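October 14, 2018

The long white table is finally staying where it is. I have moved it three times since January and I'm done. It sits lengthwise along the wall now, with the rounded end toward the door, so people coming in don't catch a hip on a corner. It should have gone there the first time.

For anyone new, this is the back room at the Ullwood building, which I rent for 214 dollars a month and use for weaving and for the odd class. It has white walls, a corrugated ceiling and fluorescent lights. You can't paint and you can't put nails in the walls, so whatever makes the room nicer has to stand on something.

I had a budget of 300 dollars for the whole room and I spent 243. Most of that went on the table. It was a Belleo, used, with a glossy white top, and the seller helped me carry it up. Gloss is a pain to keep clean. Every fingerprint shows, and so does every bit of dust from the cane. On the other hand it wipes down in a minute with a damp cloth, and pieces slide on it easily when I'm turning them. The matte one I looked at first had a stain that wasn't coming out.

The rest went on small things. The plant in the white pot was cheap and has done better than I expected. I water it when I come in and otherwise leave it alone. The flowers in the pink vase are artificial. I had real ones for a while and got tired of finding them brown after a week away. The lilac and pink ones cost more than I wanted to pay, but I only have to pay once. They need dusting, which I forget to do. 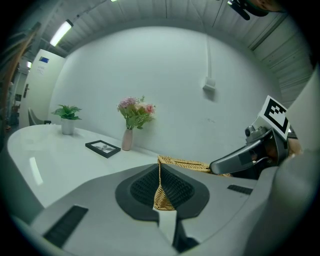
The botanical print is the one thing I haven't settled. I bought it to hang, before I read the lease properly. I tried it leaning against the wall and it kept sliding on the gloss. I may get a small easel for it, or I may take it home and put it in the hallway, where I'm allowed to use nails. The frame is black and it's the darkest thing on the table, so it does pull the eye. I'd like to keep it if I can find a way to stand it up.

As for the wicker, I'm still working with the tan stuff from Lappalainen, the supplier I switched to over the summer. The color is a warm golden brown and it's fairly even from one batch to the next. I've been making narrow strips in a plain basket weave, mostly for handles and straps. Strips are good practice. They're quick, you can see your mistakes right away, and if one goes wrong you haven't lost a weekend to it.

A few notes on those, mostly for myself:

- 34 inches is long enough for a shoulder strap on a small basket. I was cutting them longer and trimming off too much.
- Soak the cane before starting and keep a wet towel over whatever isn't being used. It dries out fast in this room when the heat is on.
- Press each row up tight against the last one as you go. Trying to close the gaps at the end doesn't work.
- Let the finished strip dry flat. The table is good for this if you put an old sheet down first.

The lighting is all right for this kind of work. The ceiling lights are flat and a bit cold, but they don't throw hard shadows across the weave, and I can see a skipped strand from a foot away. I had planned to buy a floor lamp with the money left over. I think I'll get a second stool instead, a plain one with no wheels.

Next weekend I'm taking a few baskets to the fall market in Trornevdale, so there won't be a post. I have two handles to finish and one lid that doesn't fit and probably never will. If it still doesn't fit by Friday, that basket goes without a lid.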